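Fotville Commons > Get Involved > Calls for Participants

Wanted: people who have opinions about breakfast

The Gukance Breakfast Diary is looking for 60 residents of Fotville and the surrounding townships to write down what they eat before noon, every day, for 13 weeks. That is the whole job. You will not be asked to improve.

We ran a shorter version last year and learned that people lie about breakfast. They lie upward. In the first week, half the town was eating steel-cut oats with seeds. By the fourth, the entries said things like "toast, standing" and "the rest of the kids' waffle," and that was when the diaries got good. So this round is longer, and we will be throwing out week one.

What you'd do

Fill in one page a day in the paper diary we mail you. Say what you ate, when, where you were sitting (if you were), and anything else on your mind. One participant used the space to complain about a neighbor's leaf blower from March until May. We kept all of it.

Come to two evening meetups at the Görtz Building, second floor. There is an elevator, which is slow and makes a noise. Coffee is provided. Breakfast is not.

Who can apply

Anyone 18 or over who lives within 30 miles of town. Night-shift workers are very welcome, and so are people who skip breakfast, though please be ready to write "nothing" a great many times. If you work in nutrition, you may apply, but you must promise not to correct the others at the meetups.

What you'd get

$75 when you return the finished diary, a printed copy of the collected entries, and a Tukora tote bag left over from a different project. We have a lot of these bags. You may ask for two.

How to apply

Send us a note describing your last breakfast, in a paragraph or less. Spelling doesn't matter. Photos of food are not required and will not help your chances. Applications close at 5 p.m. on the last day of July, and we'll write to everyone, including the people we turn down.

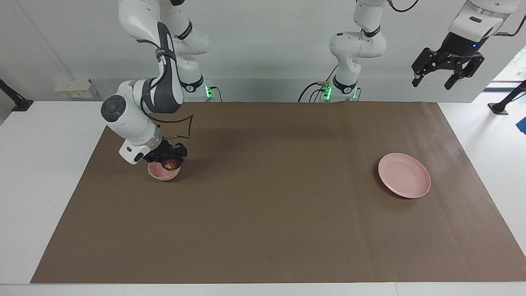

Fruit counts as breakfast. 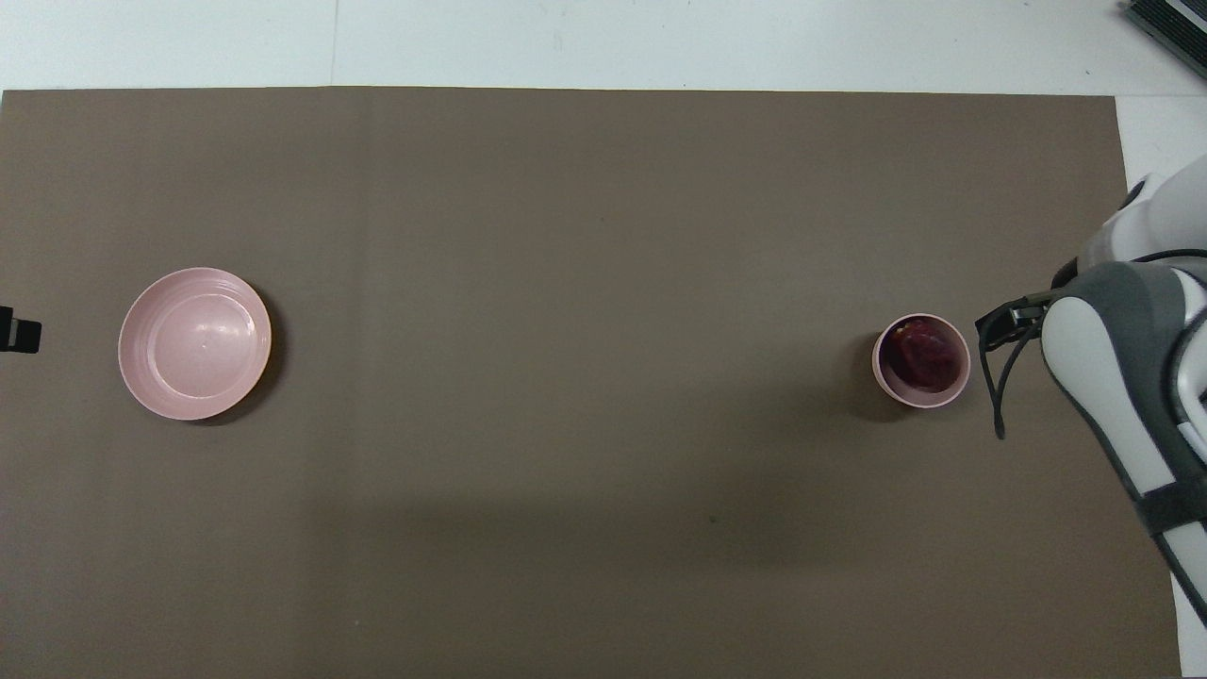 Dolores-from-the-diner jokes aside, one of last year's diarists wrote on her final page that she had "never once thought about cereal before this and would now like to stop," but asked to be put down for the next round anyway.

Related calls
- Porch light survey, north side
- Readers needed for the Fotville letters archive
- Choir seeks low voices, any condition

Contact the Gukance office | © Fotville Commons | Back to top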